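Plain white plates or patterned for every day?
Homeware and Kitchens > General chat

plundent77
Evening all. We've finally got a bit put by for a proper dinner set, after years of odds and ends from both our mums, and I'm stuck. My other half wants plain white from Flinier and I've fallen for the blue rim ones from Bunnag (the shop in town has them stacked in the window and I go past every morning, which doesn't help). There are usually four of us, but 8 at Christmas. What do you all eat off, and do you still like it?

marrowfat
Plain white, every time! You can replace a broken one from anywhere and your gravy looks like gravy. I had a lovely leafy pattern once and they stopped making it 2 years later, so now I've got five dinner plates and a great many saucers.

uvik_lane
I'm going to disagree with marrowfat, kindly I hope. White is what you get in a canteen. My table is pale already and I do like something cheerful on it when it's dark by teatime in January.

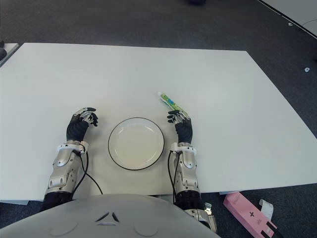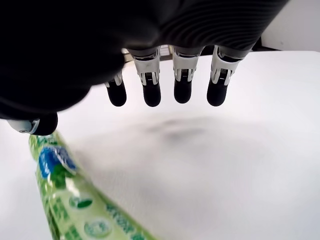
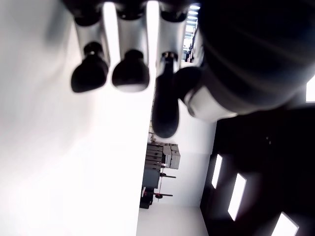 What I'd say about buying a set is to think hard about your cupboards before you think about colour — ours are shallow, and I came home with big dinner plates that wouldn't let the door shut, and back they went on the bus. The colour matters too, mind. Look at the round plate in the first one, white on a white table, and you'll see what I mean about it needing a bit of blue round the edge. With a dark cloth under it I'd think again, but I'm not ironing a cloth for beans on toast.

marrowfat
Well, I like white on white, so there! It's restful. And you'd have food on it, surely.

greyteapot
Rims chip whatever colour they are, but a dark rim shows it more. Ours came from Uvik and have gone through the dishwasher nightly without fading, though I wouldn't put gold edges anywhere near it.

plundent77
Thank you all, this is such a help. I've just measured the cupboard and it's tighter than I thought, so the big Bunnag ones may be out. Does anyone know if they sell the smaller size singly?

uvik_lane
They did when I bought mine, but ask in the shop, and take your tape measure with you.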